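Police complaint about a fake profile – do I need to go in person?

Posted in Law and Police, Kernedell

Bereket Beyene
Someone has set up a page in my name and is sending rude messages to people I work with. I reported it to the site on Monday and heard nothing. The online police form stops at page 3 and says to contact a station. Does it have to be Vostow, where I live, or will Griridberg do?

Imai
Either will take it. Bring printed copies of the messages with the page address showing – I had 47 sheets and they kept the lot. Ask for the complaint number before you leave. Mine came by text 12 days later, but only after I rang.

hillside_r
same thing happened to my cousin, they did nothing. just block them

tanner
Don't block them yet, save everything first. If your colleagues got messages, ask them to keep theirs too. A solicitor quoted me 300 for a letter and I didn't bother, the police report was enough for the site to take the page down.

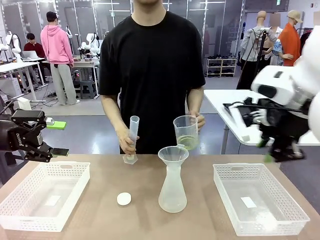 Measuring jug and cylinder, with a funnel in the flask

Last reply in September. Thread open.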